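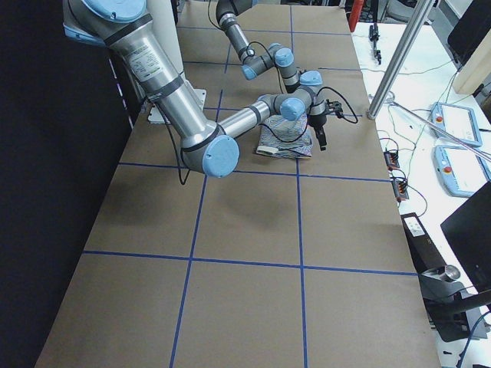
Maihi table layout notes

Version of Thursday, January 30, 2025

What is in this folder

This folder keeps the notes for the long worktable at Stodeo. The table has brown kraft paper over the top and blue tape on the paper, which makes large rectangles. We call these rectangles fields. The notes say how the paper is put down, how the tape lines are placed, and how the fields are named in the record sheets. If you only want to read the record sheets, go to the section Field names and skip the rest.

Files

layout.txt: the measures of the present layout
fields.csv: one row for each field, with its name and its corners
changes.csv: one row for each time the paper or the tape was changed
records/: 168 record sheets, each one made with a known layout version

Paper

We use plain brown kraft paper from the roll. The roll we buy from Soltel is 600 mm wide, so it needs more than one length to cover the table. Put the lengths with an overlap of 20 mm and keep the overlap flat. Please do not pull the paper very tight. In dry weeks it becomes shorter and then it lifts at the ends.

A sheet is changed when it has a tear longer than a finger, or when old pencil marks make the new ones difficult to read. Small stains can stay. In May we tried white paper, but the lamp light came back from it too strongly and we returned to brown.

Tape

The lines are blue tape. Four strips go across the table and two go along it. One of the long strips does not run parallel to the other. It is slanted, and this is in the layout file also, so please do not correct it when you replace the tape. The records use the corners as they are.

When you replace a strip:

Mark both ends with pencil before you take off the old one.
Pull the old strip slowly, flat against the table.
Put the new strip in one piece. Joined pieces open after some days.
Write a row in changes.csv on the same day.

Field names

Rows are counted from the far end of the table, columns from the left. So R1C1 is the far left field. The near fields are the largest ones, and we use them for things that need space, for example open boxes or folded cloth. A thing that lies on the tape belongs to the field where the bigger part of it is. If you can't decide, write both names with a slash.

Known problems

Records made before layout version 10 use the old names with letters only. The file fields.csv has a column old_name, but it is not complete.

The corner values come from a steel ruler. They can be wrong by a few millimeters, more at the far end.

In some sheets the word "top" means the far end and in others it means the surface of the table. We are repairing this slowly.

Use

The notes can be copied and changed freely inside Stodeo and Lerkeo. For other use please write to the Maihi list first.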